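Über uns

Hi, ich bin Raelene McKinnon und Handis ist mein kleines Label für alles, was laut, langsam und gern ein bisschen schief gestimmt ist. Angefangen hat es mit einem Demo von Trundivham, das ich so oft gehört habe, bis ich es einfach selbst auf Kassette rausbringen musste!

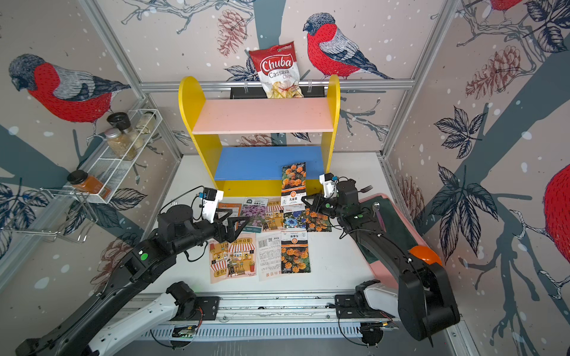
Die 600 Stück waren im November weg – und dann stand ich da und hatte plötzlich eine Firma. Inzwischen sind wir zu viert: Bujar Halilović mischt und mastert, Nayeli Benavides bucht die Touren (auch die in Marsden, wo der Bus nie durch die Einfahrt passt), und Nhyira Osei beantwortet eure Mails, meistens sogar noch am selben Abend.

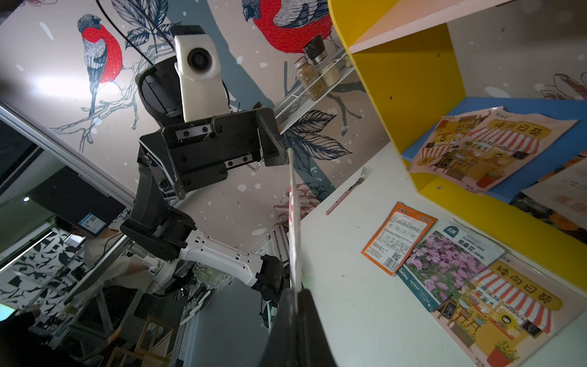

DEMOS & KONTAKT

Schickt uns bitte Links, keine Anhänge. Am liebsten mögen wir Doom, Sludge und Black Metal, aber Trurkbridge haben wir wegen eines Akustikstücks genommen – also traut euch ruhig.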